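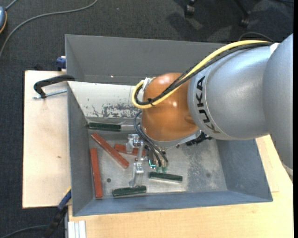 What the bin picking cell is costing us, part two

Posted March 3, 2025

In January I wrote that the arm was the easy part of the budget. I still think so. We had one KUKA already, so for the first cell the arm cost us nothing but the move. Everything on this page is about what goes around it, and what I would put in the request for a second cell if I were starting again.

Clamps. We hold the bin to the table with ordinary bench clamps. I had a proper locating fixture in the plan and took it out, and I have not put it back. Clamps let us shift the bin when we want to try another position. For a production cell I would pay for the fixture, but during development I would keep the money. We paid 95 dollars for clamps in total, including a pair that turned out too small.

The bin. I nearly ordered a new one. Nhyira Tsikata talked me out of it, and she was right. Parts don't come to us in clean bins. Bare metal with scuffs and stains and a bit of chipped paint is what the vision software has to deal with, so that is what we should be testing on. The sloping walls matter too. A bar lying close to a wall is a different pick from one in the open, and you want to find that out before you choose fingers.

Gripper fingers. This is the line I got most wrong. I budgeted for one set. Long fingers reach the floor of the bin, but they also have to fit between a bar and the wall next to it, and the first set we drew was too wide for that. Plan on at least three sets and the machining time to go with them. Insaurralde quoted us 987 dollars per set with a wait of 14 working days. The wait hurt more than the price. Next time I would order two versions together and accept that one of them may end up in a drawer.

Cables and hoses. Put in a separate line for these. Ours run outside the arm, in a loop at the wrist held with a cable tie, and the loop needs enough slack for the wrist to turn without catching on the rim of the bin. Ceseck sells a dress pack for our arm and I have a quote for it. I have left it as optional. If the second cell runs unattended I would move it to required, and I'd order spare hoses at the same time.

Test parts. We use bars in two colors, red-brown and dark green. They cost almost nothing and they get used more than anything else we own. Buy plenty, and decide early who is allowed to borrow them.

Floor space. We are on carpet, with cables across it. It works for now. The second cell will need a hard floor and cable covers, and that money comes out of the building budget, so ask for it early. I asked late.

Software. Pilar Garrido is comparing two packages, Idura and Stomisier. Idura is a yearly license, Stomisier is paid once with support extra. Over one year Idura is cheaper, over three it isn't. I don't have her pick results yet and I won't guess at them here.

Engineering time. I put down 70 hours for setup and we went past that before the fingers arrived - most of it on calibration and on teaching safe paths in and out of the bin. I would double it.

The revised sheet goes in for approval next. I'll post the totals when I have the software quotes in writing.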